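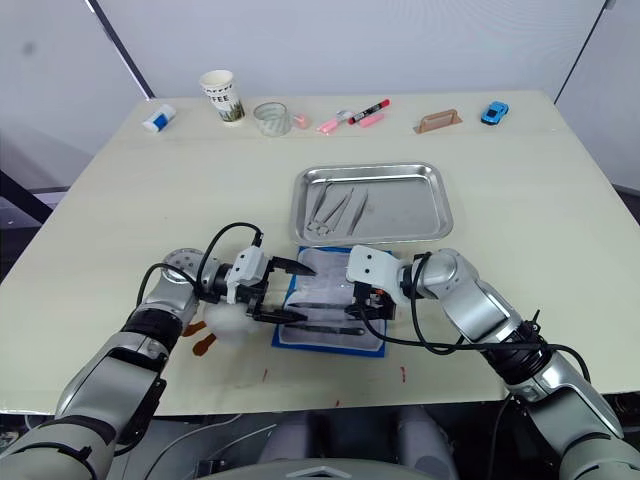

*Both arms over the mat, tray behind. Clutter along the back stays put for every run.*

I've had two sets of fingers for the parallel grippers since December and kept putting off a proper comparison. The stock fingers are flat with a rubbery pad. The other set came from Farnelitz and tapers to a narrow tip. Nga Nghiêm had been using the tapered ones on her own bench in Surkudthorpe and thought they'd suit instruments better, so I finally set aside a couple of days to find out.

The task is moving surgical instruments between a steel tray and a blue-bordered mat. I like it as a test because the things are thin, shiny and lie almost flush with whatever's under them. A marker or a toy car will forgive you for being a few millimetres too high. Tweezers won't.

I ran 30 picks per finger set, same controller settings, teleoperated by me for the first half and by Quyên Khúc for the second. We didn't practise on the day beforehand, though Quyên has a lot more hours on this controller than I do and it shows.

Off the mat, the tapered fingers were better. The cloth gives a little, so you can press the tips down either side of a handle and close. With the flat pads I kept pinching a fold of fabric along with the instrument and dragging the whole mat toward me.

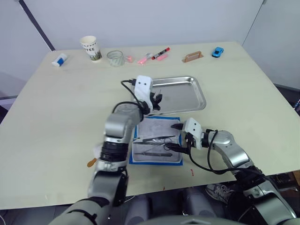

The tray was a different story. The tapered tips skated on the steel whenever I came in at an angle, and the raised lip meant I usually had to. I dropped five. The flat pads dropped two, mainly because they grip the bottom of the tray enough to stop sliding and let you feel your way in. Quyên got around it by coming straight down and rotating the wrist last – slower, but she didn't lose any that way.

Ring handles were easy with either set. Anything narrow and flat was hard with either set.

A few notes on the rest of the rig:

- The Hedell controller lags slightly when both arms move at once. I noticed it most on handovers. Turning the smoothing down helped, at the cost of some jitter near the surface.
- The overhead light bounces off the tray and washes out the head view in one spot. I'll try a diffuser.
- Cable slack at the wrists needs tidying. The loops are fine until you roll the wrist past a certain point, then they pull.

For now I'm leaving the tapered fingers on, and I've asked Hồ whether they can bond a thin pad to the tips without adding much width. If that works I'll rerun the tray picks and post the numbers.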